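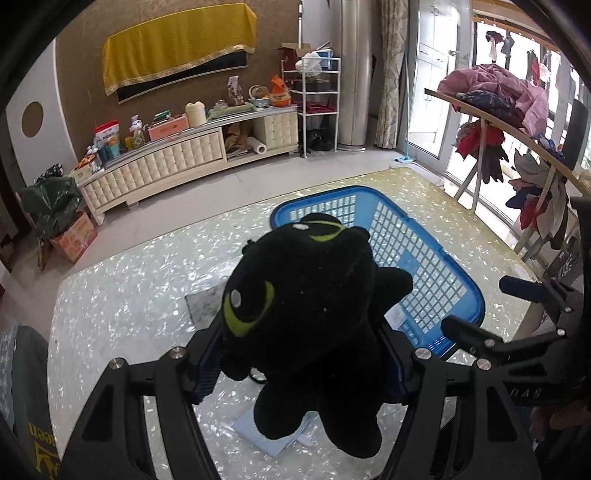 Ghazala Chaudhry's first comment on our draft was that the finger pads should be treated as consumables and the jaw linkage as a bearing problem, and that we had mixed the two up. She was right, and the maintenance section has been rewritten on that basis.

April
By Adeel Rind and Cadi Gronow

3. Upkeep of the hand-held gripper

The gripper is a two-jaw tool. Each jaw carries a ribbed dark blue pad and is driven through black linkages turning on silver pivot screws. Soft objects such as the plush dragon load the pads lightly but over a wide area, so uneven closing shows up as a tilt in the object before it shows up in the position log.

3.1 Pivot screws

Screws were checked after every 70 grasps. The first set worked loose at 14 checks out of the first run of 2,076 grasps, nearly always on the left jaw. Thread-locking compound was then applied and the joints left overnight. Over the second run, 3,912 grasps, no screw needed more than a slight turn. Overtightening stiffens the linkage and the jaw stops short of full closure. Kwesi Lamptey's method was adopted: tighten until the arm no longer falls under its own weight, then back off slightly.

3.2 Finger pads

Pads were wiped with a damp cloth and dried before use. Lint from plush fabric collects between the ribs and reduces grip on smooth items. A nylon brush removed it; compressed air did not. Spare pads from Takitik fitted after the locating tabs had been filed.

3.3 Zero position

The encoder zero was reset with the jaws fully closed on nothing, each time a pad was changed. On two occasions this step was missed and the recorded opening was wrong for the whole session. Both sessions were discarded. The reset is now the first line of the start-up sheet.

3.4 Outstanding

Play in the right jaw has not been measured. A feeler gauge is on order from Plirkico.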